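Three months with the Grornari gripper kit

Aug 5, 2020

I've had the Grornari two-finger gripper kit since May, and a few people asked me to write up how it's going, so I sat down and went through my notes. I paid for it myself. I do small-parts handling work for labs that can't justify a full automation line, mostly picking up tubes and vials and putting them somewhere else. That is the use I bought it for and that is what I can talk about.

The kit comes from Cosgrove, who sell it through their own site and through Adach. I ordered from Adach because they had it in stock. It cost $483 with shipping. For that you get the gripper, a flange adapter, one short cable, two sets of finger pads, a bag of screws and a license for the Momden software. The arm is not included. The product page does say so, but it says so near the bottom, and the main photo shows the gripper on an arm, so read before you order.

Setup

The adapter bolts to the tool flange with four screws. The screws in the bag were the right length. The hex key was missing from mine, but it's a common size and I had one. Mounting the gripper took less time than clearing the table.

The cable is short. If your arm has a tool connector at the wrist you'll be fine, and that's how I run it. If you need to bring power and signal down from the base, you'll need an extension, and Adach doesn't carry one. Cosgrove does, but it's a separate order with separate shipping. I'd have liked to see it listed as an option at checkout.

Momden was more trouble. The installer wanted an older version of a library than the one I had, and it didn't tell me that. It just quit. I found the answer in the release notes for the version before the current one. Once that was sorted out, the gripper showed up right away and opened and closed on the first command. The whole thing took me an evening, and most of that was the software.

The interface is simple. You get a slider for width, a slider for force, and a page where you save presets. There is also a scripting side, and I use it for everything now. The commands are short and named the way you'd expect. The documentation covers all of them, but the examples are all for boxes and blocks. Nothing on round parts.

Grip

Out of the box the fingers come with hard flat pads. These are fine on anything with flat sides. On a smooth round vial they are not great. At low force the vial would turn in the grip, and at higher force it would sometimes shoot out when the fingers closed a little off center. I chased one under a shelf more than once.

The second set of pads is softer. I should have started with those. The manual calls them optional and I took that to mean I didn't need them. With the soft pads on and the force turned down, plastic vials stay put. They do wear. The edge of one is starting to lift, and I've stuck it back down with a bit of glue. A replacement set is sold separately and I haven't ordered one yet.

The linkage fingers swing in an arc as they close, so the tips change height a little depending on how wide the object is. If you've only used parallel grippers that slide straight in and out, this will catch you. The first time I went from a thick part to a thin one without changing the approach height, the tips touched the table. No damage, but it stopped the arm and I had to clear the fault. Momden has a setting to correct for it. It's off by default, under a tab called Geometry. Turn it on.

Numbers

I kept a simple log for one job, picking plastic vials off a table and setting them down in a new spot. Out of 100 tries, 87 went as planned. The other 13 were drops, misses, or picks where the vial had turned so far that I wouldn't have accepted it. All of those were done with the soft pads. I didn't log the hard pads because I gave up on them too early.

Standing vials were easy. Vials lying on their side were where most of the misses came from. If the fingers come down even slightly out of line with the vial, one finger touches first and pushes it. A mat underneath helped a lot, enough that I don't work on a bare tabletop anymore. Any cheap one will do as long as it stays flat and has a bit of grip to it.
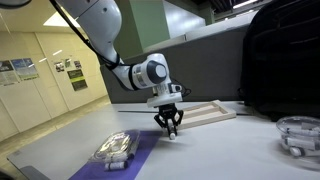
Picking out of a container is harder again. The fingers need room to open, and the outside of the linkage sticks out farther than the tips do. In a wide shallow tray you have space for that. In anything with high sides you have to come straight down and open only as far as you need, and even then the knuckles can touch the rim. I've had better luck saving a narrow preset just for that. It takes some time to get right, and you have to do it again for each new container.

Clear containers are a separate problem if you use a depth camera to find parts. That isn't the gripper's fault, so I won't count it against the kit, but if your parts live in clear plastic or glass you should plan for it.

Support

I wrote to Cosgrove twice. The first time was about the missing hex key, and they mailed one. The second was about the installer. That reply took 2 weeks and pointed me to the same release notes I'd already found. Adach sent me a form asking me to rate my delivery and otherwise I haven't heard from them.

Noise and heat

It's quiet. There's a small click at full close. After a couple of hours of steady picking the body is warm to the touch but no more than that.

Would I buy it again

For light parts, yes. The price is fair and the hardware feels solid. I wouldn't use it for anything heavy, and I wouldn't give it to a person who has never installed software from a command line. If Cosgrove fixed the installer and shipped the soft pads already mounted, I'd have very little to complain about.

I'm going to order the spare pads and the longer cable together to save on shipping. If the new pads wear the same way I'll add a note at the bottom of this post.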